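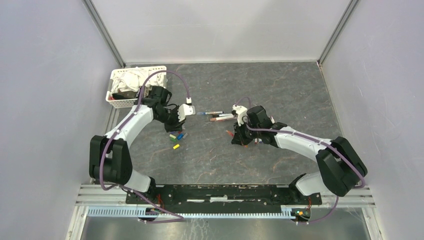 2. Method

The project looked at how small items left on a worktop are sorted and put away, and whether the choice of container affects how long the task takes. It was carried out by Radka Nikolovski and Roman Szewczyk as part of the second-year module in household and workplace organisation. Trials began in March.

A white plastic basket with perforated sides stood in the back left corner of the work area and held a white cloth. Markers were placed on the open floor of the area, within reach of the basket. The marble-patterned surface was kept for every trial so that the background would not vary between sessions.

Each session began with the items set out by one student while the other prepared the timing sheet. A trial ended when the last marker was in the basket or when 200 seconds had passed. Six layouts were used, and the order was drawn by lot before each session.

3. Records

The timing sheets were copied into a single table, which contains 1648 entries. Entries with a missing start time were marked and left out of the averages. The two authors checked each other's copying.

4. Discussion

Layouts with the markers close together were easier to set out in the same way twice. The cloth proved harder to standardise, as it settled differently each time it was put back, and the written instructions do not say how it should be folded. A further series should fix this point first. It should also compare the basket with a shallow tray of similar width.

Report submitted 30 June 2019. The blank timing sheet is given in Appendix B.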